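December 17, 2024

Dyeing notes, second week of the sour bath trials

Loukia asked me to write things up properly this time, so I shall try, though I was up to my elbows for most of the morning and some of this is from memory. We are still chasing that soft blue-green Stamatia got on the Garkska fleece back in the autumn, and I think we are nearer, even if the colour on the line this afternoon was greener than any of us wanted.

Water first. I used rainwater from the butt again, 1000 ml to each pot, and let it come up slowly on the back ring. Teófilo thinks I fuss over the heating and he may be right, but the one skein I hurried last week came out blotchy at both ends and I'd sooner not repeat it. Two pots, same wool (the Drodano two-ply, washed and left to soak overnight), one with a splash of vinegar and one without. The vinegar pot took up the dye far more quickly. I had hoped that would mean a deeper shade, but it mostly meant an uneven one, and Kyriaki and I stood over it stirring like a pair of old aunts with a Christmas pudding.

The plain pot was slower and lovelier. It had over 300 minutes all told, counting the time it sat cooling with the lid on while we had lunch and got talking about Spyros's new loom. I would leave it longer next time, overnight if the room stays warm enough.

Rinsing was dull. Still a little colour coming off the vinegar skein at the end, so it mustn't go anywhere near the cream wool for the Pirkero blankets until it has had another wash.

For Stamatia: your Grabowska shade card has gone back in the top drawer, and I've pinned a snippet from each pot behind it. Look at them by the window, please, as the lamp turns everything yellow.

Still to do: try the plain pot again with half the dye, and ask Teófilo where he put the good thermometer.

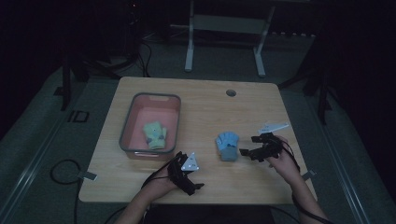 Wool stock and orders

Drodano two-ply is getting low. Kyriaki is ordering more this week and would like to know by tomorrow if anyone wants the thicker one as well.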